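Opinion

Buy the rehearsal before the robot

Xiuying Xiao

Every June the capital bids arrive, and every June at least one of them asks for an arm, a hand to put on the end of it, and nothing else. The sum is large, the case is sound and the supplier's quotation is attached. What is missing is any account of the months between delivery and the first useful day of work. I have read these bids for long enough to believe that the fault lies with our forms as much as with the people who fill them in.

At the Sutter laboratories we have since adopted a different order of spending, and I should like to argue for it more widely. Under the Pusov programme, simulation was funded first, as a line of its own, and the decision on hardware was held back until that line had produced something a purchasing panel could read. Several colleagues regarded this as a delay. I regarded it as the cheapest part of the project.

The argument against is easily put. A simulated kitchen is a model of a kitchen, and friction, weight and wear are all simplified in it. Money spent on rendering is money that does not buy a motor. There is some truth in this, and no panel should accept a simulated result as proof that a machine will perform on the floor. A panel may, however, fairly ask whether the machine is the right size and shape for the work, and such a question can be put long before anything is delivered.
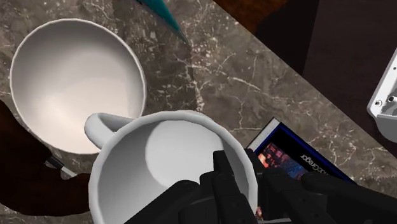
Simulated view from above a marble countertop, with bowl, mug, book and the robot's black multi-fingered gripper.

Consider how little room there is between the mug and the book. A hand chosen from a catalogue is chosen by payload and price, and neither figure says whether its fingers can be brought down beside one object without disturbing its neighbour. We had two candidates, the Sover and the Ivurel, and on paper the dearer one was plainly the better. Once both had been modelled at the crowded counter, the comparison became less comfortable. The dearer hand needed more clearance than our layouts allowed, and a bid that had been all but signed was sent back to its authors.

The figures deserve to be stated. Simulation took 10 per cent of the Pusov budget. The hardware, when we finally ordered it, took 60 per cent, and the remaining 30 was kept for fitting, staff time and spares. Under our former practice that last portion would have been roughly half as large, and it would have been spent before the first repair. I do not offer these shares as a rule — a warehouse and a teaching laboratory have different needs — but I would ask any applicant whose own shares differ greatly to explain why.

There is also the matter of who pays for upkeep. A simulation has running costs too. Licences lapse, object models have to be added, and the person who built the thing may leave. We made the mistake of treating ours as a single purchase, and had to find the second year's money from a travel budget. It should be entered as a recurring cost from the start, with a named owner.

The new bid form asks for three things: a test setting that resembles the intended work, a comparison of at least two devices within it, and a budget line for the period after delivery. It runs to one additional page. Bids under the revised form close on 7th September, and applicants who have not yet opened a simulation account should do so before they ask a supplier for a price.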